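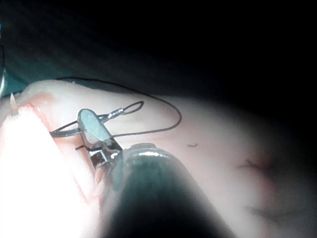
I have been sewing since I was tall enough to reach the pedal on my mother's Howells, and I have never once felt clumsy with a needle until this winter. I signed up for a beginners' suturing day in Zilterton in June, mostly out of nosiness, and came home with sore thumbs and a whole new respect for anyone who has ever closed a wound. Everything I thought I knew was a bit off. The needle is curved, for a start, and you never touch it with your fingers. It sits crosswise in a pair of little steel jaws, and the black thread comes straight out of the end of it, crimped on at the factory, no eye at all. I have spent a fair chunk of my life licking thread and squinting at needle eyes, so you can imagine how I took that news.

The day was open to the public, which surprised me when I saw the flyer at the Fulcombe library. I'd assumed you'd need to be a nursing student at the very least. But no, there we all were, a mixed bunch in a community room with an urn in the corner and a plate of Anzac biscuits, each with a pink pad on the table in front of us. The pads are meant to behave like skin. Mine was a soft, slightly tacky slab about as appealing as cold luncheon meat, and by morning tea I'd become weirdly fond of it.

The pad had cuts in it already, ready for us to close. I'd pictured something like mending a torn pillowcase, where you whip along the edge and hope for the best. You can't whip along anything with this gear. The trick (and it took me most of the morning) is to let the needle's own curve do the travelling. You go in with the point square to the surface, then roll your wrist so it comes around and up on the other side. If you push it in a straight line, the way I'd push a darner through a sock, it drags and tears a nasty little hole. My first row had several nasty little holes.

Where you grip the needle matters too. Too close to the point and there's not enough needle left to get through. Too close to the thread end and the whole thing swivels about like a shopping trolley with a crook wheel! We were told to hold it a bit over halfway back from the point, and I muttered that to myself all day like a recipe.

Then there's the thread. At home I cut mine to the length of my forearm and I'm strict about it, having been brought up to believe that a long thread is a lazy thread. Suture thread comes as long as it comes, and it has opinions. It springs out into great loops across the pad, wanders off to one side, doubles back under your work and waits there. Twice I pulled a stitch snug and found I'd caught a loop from the stitch before. The woman beside me, a retired vet's receptionist, had the knack of laying hers out of the way before every single bite, and her stitches were lovely. I copied her shamelessly after lunch.

Knots were the big humbling. I've tied off thousands of seams in my time, usually with a quick backstitch and a snip, and I was feeling pretty cocky when we got to this bit. What you do is wrap the thread around the jaws of the holder, reach through for the short tail, pull it flat, then go again in the other direction. Get the direction wrong and you've made a granny knot, which slides. I made a lot of granny knots. I also pulled everything far too tight, a hard habit to shake when you've spent years attaching coat buttons for grandkids. The edges of a wound should just kiss, apparently. Mine puckered like a drawstring bag.

By the end of the afternoon I'd put in 70 stitches, and I'd say the last six were decent. Evenly spaced, knots all sitting to one side, nothing puckered. I took a photo and sent it to my daughter, who asked if I was all right.

I liked it so much that I bought a practice kit to use at the kitchen table. It's a Ketia one, with a pad, a needle holder, a pair of tweezers with tiny teeth and enough thread to last me till Christmas. I do half an hour with the radio on after tea, and the odd thing is what it's done to my ordinary sewing. I'm slower now, and I look at where the needle's coming out before I send it in. I bought some curved upholstery needles and finally fixed the piping on the old armchair, a job I'd been dodging for years. I tried the knot on a quilt, too, and it held beautifully, though it leaves a bit of a lump, so keep it for the back.

If you fancy a go, wear your good glasses and sit somewhere with a lamp you can move, as the thread is finer than it looks. Book early as well. The next day at Zilterton was full when I rang, and I'm second on the waiting list.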